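Kurham Reusable Tableware for Schools and Canteens

The Kurham range is supplied by Tanasis to kitchens that serve meals in several sittings. Plates are sold in cartons of 200 and may be ordered in one color or mixed.
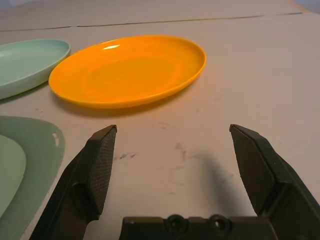 Plates with raised rims, in orange and mint green.

Orders of 1,000 plates or more are delivered free of charge from the Jernitz warehouse. Smaller orders are sent by parcel carrier, and the charge is shown before payment. Replacement plates may be added to any later order at the carton price.

Customers are asked to state their rack type when ordering. Cutting boards are listed separately.
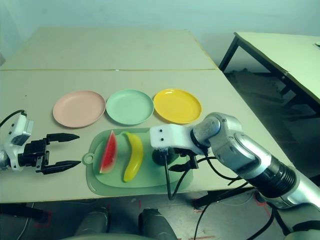

Mäkelä writes that her canteen ordered 400 in June and would have liked the color choice to be confirmed by e-mail before dispatch.

Confirmation of colors is now sent with every order. Returns are accepted in unopened cartons only.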